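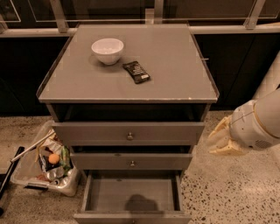
Tidying a bedside cabinet is a better test of a home robot than folding a shirt. A thread on where the chore stands, from someone who writes task specs for a living.

The shirt demo has one object and one surface. A bedside cabinet has a top, a cubby, several drawers in different states, and whatever was left on it last night. None of it is hard for a person. Most of it is hard to specify.

Start with the drawers. Closing one is a push along a single axis. If the hand lands off center, the drawer racks in its runners and stops short. A person feels that and shifts a few inches without thinking. A policy that only watches position will report "closed" with a gap still showing.

So the first argument is always tolerance. Gratton's spec accepts 2 mm. Nellard's says "visibly shut," which I used to mock and now prefer. A person walking past is the customer.

Order matters too. With the bottom drawer all the way out and the middle one slightly out, you can close them in either order. Reaching the top of the cabinet over an open bottom drawer is another matter, if the base has to roll up close. Planners still get this wrong.

Small round knobs are their own problem. For closing, ignore them and push the panel. For opening, you need a pinch on a smooth curved thing with not much to hook a finger behind. Multi-fingered hands do it better than parallel jaws, slower.

Numbers, as I know people will ask. In March we logged 1,489 drawer closes at the Flivdale site. 80 percent ended shut on the first push. Most of the rest needed a second push. 19 ended with the cabinet itself moved on the floor, and those are the ones I think about.

Hard floor, light furniture. Push force that is fine on carpet will walk a cabinet backward on terrazzo. The drawer never closes and the controller keeps pushing. The fix was a force cap and a check on the cabinet's position, two lines in the spec that should have been there from day one.

Now the objects. A bowl is a friendly shape: grip the rim, lift, keep it level. Level is the part that gets dropped from specs. An empty bowl forgives you. One with cereal milk in it does not, and from above the two can look alike.

A remote is low and thin, and has buttons. Pick it up by its sides or you change the channel. Mekdes Abera at Kassa scores a button press as a failed grasp, which I thought was harsh until I tried living with the other rule.

Then there's the question of where things go. Does the remote stay on the cabinet? It does in my home. Does the bowl? No. The robot cannot read that off the furniture. Someone has to tell it once, and it has to remember.

Trash sorting I'll leave for another thread. Foil and cans in the same bin as wrappers is a household policy issue before it is a robotics one.

So, can machines do this chore yet? Each piece, yes, on a good day – the whole cabinet, start to finish, without a person standing by, I would not sign off on. Ask me again when the retry behavior is better.

Happy to share the drawer section of the spec if you write these too. It's four pages and mostly definitions of "closed."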